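Speaker notes — "What the Towpath Taught Me About Walking Slowly"
Clarkdale library, evening talk
Last revised 2005-09-04

Lights up, water within reach. Start before they've finished settling.

Open with the smell. Wet leaves, iron, a bit of diesel from the road bridge. Ask who has walked any part of the old Kavville canal. Wait for hands! People here are shy about it, so leave the gap longer than feels comfortable.

Then the basics, quickly. The path runs 60 miles from Kavville down to the Lachance basin, and I walked the whole thing in 6 days last January. Yes, January. Bare trees mean you can see the stonework, and the stonework is why I went.

Slow down for this bit. The locks were cut by hand, and the masons left marks on the blocks so they'd be paid for what they'd done. Arrows, stars, a thing like a fish hook. I found 204 of them and I missed plenty, I'm sure of it. Draw the fish hook on the flip chart (bring own marker, the library's are always dry).
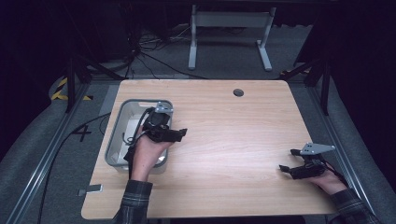
Read the passage from the lockkeeper's daybook, the one about the ice. Don't rush it. "Boats fast since morning, the mules brought in, and all hands playing cards." I love that line so much — a whole frozen afternoon in one sentence. If the room is warm, read the next entry as well, where the cards have turned into an argument about a ham.

Go on to the Miketti aqueduct. Explain what an aqueduct is doing here without making it a lecture: the canal has to get over the creek, so they built it a bridge. Boats on top, creek underneath. Kids get this immediately and adults need a second. Walk two fingers over the back of your other hand.

Mention that the stone arches are the original ones and the railing is much newer. Someone will ask about the railing. 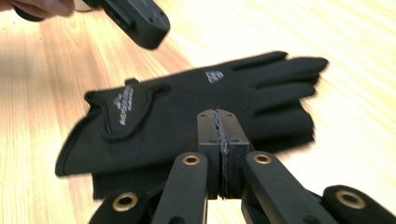 Birds next, and keep it short or I'll eat the question time. Heron below the second lock, kingfisher twice, and the owl I heard every single night at Miketti and never saw. Do the owl call if they're a lively crowd. Skip it if not.

What walking slowly gets you. I did this same path on a bicycle years ago and remembered a tunnel and a sandwich. On foot I can still tell you where the bank turns from clay to gravel, and which bridge has rope grooves worn so deep you can lay your thumb in them. Pass the rubbings around now, starting from the left side so they end up by the door.

Practical part, for anyone tempted:
Do the Clarkdale stretch first. It's 3 miles, flat, and there's pie at the far end.
Good boots. The path floods below the aqueduct after heavy rain.
Crayons and thin paper for the mason's marks. Ask before you go onto the lock gates.
Maps are on the table by the coats, take one!

Questions. Repeat each one back so the rear rows can hear. If it goes quiet, tell them about the goat on the lock gate.

Get the rubbings back before they go.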